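Comparing Hand-Held Grippers at Pevholm: A Conversation with Custódio Prata
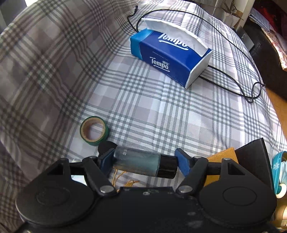 The manipulation group at Pevholm has spent the better part of a year deciding which hand-held gripper to issue to the people who record household tasks on its behalf. Custódio Prata, who directs the group's hardware evaluation, agreed to speak with us about how the comparison was carried out and what was learned from it. The interview took place at the Clalville office in January.

The group began with two designs. One, referred to internally as the Utetti, has a pair of parallel jaws that slide along a rail. The other, the Cardoso, has fingers that turn on pivots and close toward each other in an arc. Both are held in the hand, and both carry a camera that looks out past the fingers toward the object.

"On paper the sliding jaws were the stronger candidate," Mr. Prata said. "The geometry is simple, the opening width is easy to calculate, and every engineer who saw the drawings preferred it. We expected a short trial and a quick decision."

The trial was set at 500 recorded grasps for each device, made by the same operators in their own homes with objects they already owned. Mr. Prata was firm on the second point. In his view, a set of standard test blocks on a clean bench tells the evaluator very little about a tool that will be used on beds, kitchen counters and bathroom shelves.

"A bench is flat and a bed is not," he said. "When a small bottle lies on a duvet, it sinks into the fabric. The fingers have to reach down beside it without gathering up the cloth. We had operators who scored very well on a table and then lost a third of their grasps on bedding."

Glass bottles were among the more difficult items. They are smooth and often narrow, and an operator who closes on one end will see it turn in the grip. The pads at the fingertips were changed twice during the trial. The first were too hard and allowed glass to slip. The second held well but wore down at the corners, and 56 pairs had to be replaced before the group settled on a third material.

Asked whether the pads mattered more than the fingers themselves, Mr. Prata paused before answering. "I would say that we gave the fingers too much attention in the first months. The pad is where the work is done. If I were to start again, I would hold the pad constant from the first day and compare only the mechanism. We did not do that, and part of our early data cannot be used for the comparison."

The early recordings were set aside for that reason, and a second round of 188 grasps per device was made with identical pads. The Cardoso came out ahead on soft surfaces and on round objects. The Utetti remained better for thin, flat items such as cards and envelopes. The results on boxes were too close to support a claim either way.

The position of the camera raised a separate set of questions. Cristóvão Lobo, who was responsible for the optics, had argued for a very wide lens so that the fingers and the surroundings would be visible together. A wide view bends straight lines toward the edges, and there was concern that this would make the recordings harder to use.

"Mr. Lobo's position was that we can correct a bent line later, but we cannot recover something the camera did not see," Mr. Prata said. "I opposed him at first. After we reviewed the recordings made with the narrower lens, I withdrew the objection. In many of them the object left the view just before contact."

A wider view also takes in a good deal of the operator's room. The group's instructions now ask participants to put away letters, photographs of family members and anything else they would not wish to share. Ordinary clutter is left in place. Mr. Prata considers it useful, given that a robot working in a home will have to pick out one item among many others.

Wear on the devices was logged throughout. Bodies became scuffed where they were set down, which had no effect on performance. Loose pivot screws were a more serious matter, as even slight play at the base of a finger shifts the tip enough to spoil a measurement of the opening. Operators are now asked to check the screws before each session, and units are returned for inspection every 2 months.

The Cardoso has been adopted for the coming year. A small number of Utetti units will be kept in service for paper and card handling, and Mr. Prata's group intends to publish its test procedure once the wording has been reviewed. A comparison of trigger designs is next on its schedule. Several operators reported tired hands after long sessions, and he acknowledged that the first evaluation had no means of measuring this.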